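Robot sorting at our site: what changed for the people on the line

Warehouse & Laundry Work forum > Automation

femke_nijs
I work returns at the Niltberg building in Drovness. We handle clothing only. In February they started moving the sorting step over to arms and I've been asked to write up how it's going from the floor side. Curious how it went for others.

Before this, each of us took a garment out of a bin, checked it, and put it in the right lane. 490 pieces a shift was the number on the board. Now the arm does the picking and we do the checking and the exceptions.

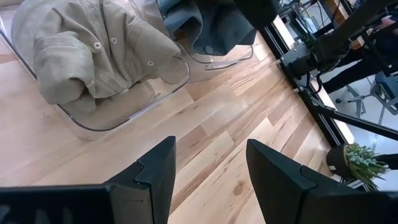

Shirts are the slow part. A towel is a towel, but a shirt has sleeves and a placket, and if the pick is bad you get it hanging by one cuff. We get called over for those. My wrists feel better than they did last year. My day is more broken up, though, and I don't like that much.

vdidenko
Same setup more or less at Hultine. One garment per bin or do they let them pile up?

femke_nijs
One per bin. They tried two and went back.

vdidenko
Smart. We ran three deep for a month and spent it untangling.

kyurishim
What happened to the headcount? That's the part people leave out of these write-ups.

femke_nijs
There were 21 of us on returns. Nobody was let go, but four moved to outbound and two of them didn't want to. Pay is the same. Outbound starts at 5 a.m., so if you have kids it isn't the same job.

kyurishim
Then I wouldn't call it going well. A forced shift change is a cut for some people.

I_Fedoruk
I don't agree. I did hand sorting for six years and had surgery on one thumb. If a machine takes the gripping, let it. The shift thing is a management decision and you can fight that separately.

kyurishim
You can't separate them. The shift change came with the arms.

melaniia.k
Lead at Munasinghe here. We asked for two things in writing before ours went live: training on paid time, and no individual rate for anyone clearing exceptions. We got the first one. Second one is still being argued. Femke, are they still tracking you by pieces?

femke_nijs
The board shows 2667 for the week now, and it's for the whole line. They do log how long each exception takes us, by name.

melaniia.k
Get that looked at before it turns into a target. Ours was "just for information" too.

I_Fedoruk
Agree with Melaniia on that one.

femke_nijs
OK, putting it in the write-up. It's due to my supervisor by the end of the shift tomorrow.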